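My neighbour's old kelpie has never once walked past our gate without stopping to check whether I'm behind it, and I've never once managed to go inside without giving her ears a rub. She's fourteen and she came from the Drarton shelter, back when it was two sheds and a hose, and I suppose she's the reason I ended up spending most of March out there, asking a lot of questions about older dogs and why they wait so long for a home.

The shelter rehomed 332 dogs last year, and the pups were gone almost before the paperwork dried. The greyheads are another story. Aravind Varghese, who runs the kennels, told me a dog over eight will stay 145 days on average, and he had one old fella, a barrel-chested cross by the name of Poojary (after the vet who patched him up), who stayed 300.

"People worry they'll fall in love and then lose them," Aravind said, pouring me a tea I hadn't asked for but was very glad of. "Well, yes. You will. But have you seen one of them find the warm spot on a couch?"
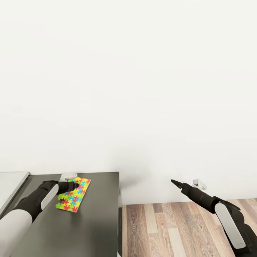

A dark grey table against a plain white wall, with timber floor beside it.

I have seen it, as it happens, and I'd recommend it to anyone. An older dog mostly knows what a lead is for and has given up on eating shoes. What they do need is a bit of thought before they arrive – a rug or two over slippery floors, a low bed away from draughts, water they can reach without a flight of stairs, and a good long talk with your vet about teeth and joints.

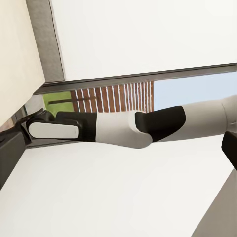

Money comes up too, and it should. Dental work is the one that catches families out, and Aravind showed me a bill for $928 that the shelter had paid for a little terrier called Hosik before she went to her new people out on the Grastov road. She had five teeth left and was, he said, the happiest eater in the building.

Give them a few weeks. Some will sleep through the first one entirely, and some will follow you from the kitchen to the laundry and back again, all day, just to be sure of you. Keep the walks short and let them sniff whatever they fancy. Poojary, I'm told, now takes most of an hour to get around one block, and his family have started bringing a thermos.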